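Hokley Robotics Club - Booth Check Before Practice Runs

Booth: Ross (the two-arm one)
Checklist sheet: 1193
Filled in by: me, with comments, because Harsh said last time's sheet was "just ticks"

1. Base mounts tight on the long rail - OK
I put a hex key on every bolt I could reach. The left base took a tiny nip, the right one was fine.

2. Cables clear of the joints - OK, with a note
The right arm's cable makes a loop that goes out over the marble floor. It's allowed, but please move the arm through its whole reach slowly before you start and watch that loop! I'd love a clip there before March.

3. Electronics between the bases - LOOK AGAIN
There are bare little boards and thin wires down there. No drinks, no loose screws, no sleeves.

4. Basket packed and placed between the arms - OK 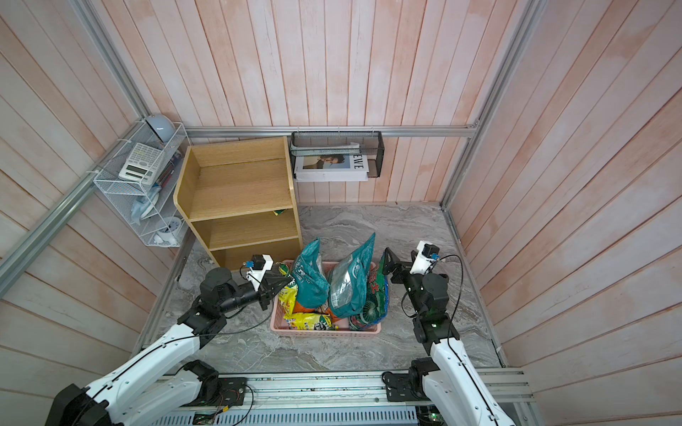

I also went over the stop button, which lives on the table outside the booth. Pressed it 8 times, got 8 stops, very happy. If you ever get a miss, switch off at the wall and write it up.

5. Gripper fingers - OK
Both pairs open and close evenly. I wiped them down too (somebody had been eating chips, you know who you are).

6. Wrist cameras - OK
Both give a picture on the laptop. Do look at the live view when a gripper is in close to a shelf panel - the bags fill up so much of it that you can lose track of where the wood is.
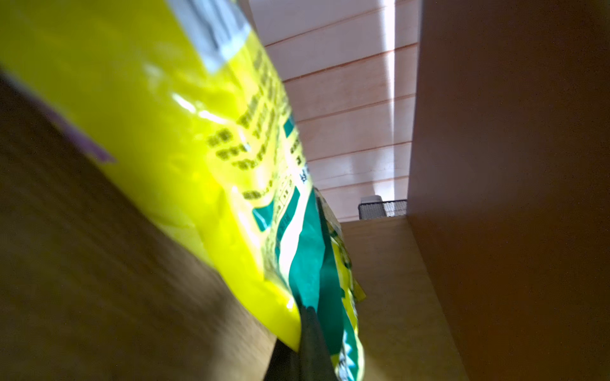

Comments by Amrit Dufour
Flelgate Booth Team, Hokley Robotics Club

7. Shelf steady - OK
I gave it a good push from each side and it stayed put. If it ever slides on you, stop the run and tell me.

8. Rack and hanging basket on the walls - OK
Tugged at both. The cable ties on the white rack are holding, and the hooks at the back are snug.

9. Speed limit set to practice - FIXED
It was still on the demo setting, so I turned it down and saved it. Check the number yourself anyway, it takes two seconds.

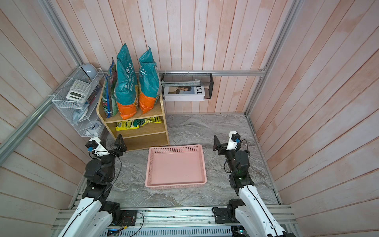 Can I reach in to straighten a bag while the arms are holding still?
Only after you've pressed stop and told your partner out loud. An arm that's holding still is still powered and can move the moment a command comes through.

10. Two people at the booth - OK
One drives, one stays on the stop button. Harsh Agarwal is my second today.

Still to do: cable clip for the right arm, and a cover for those boards.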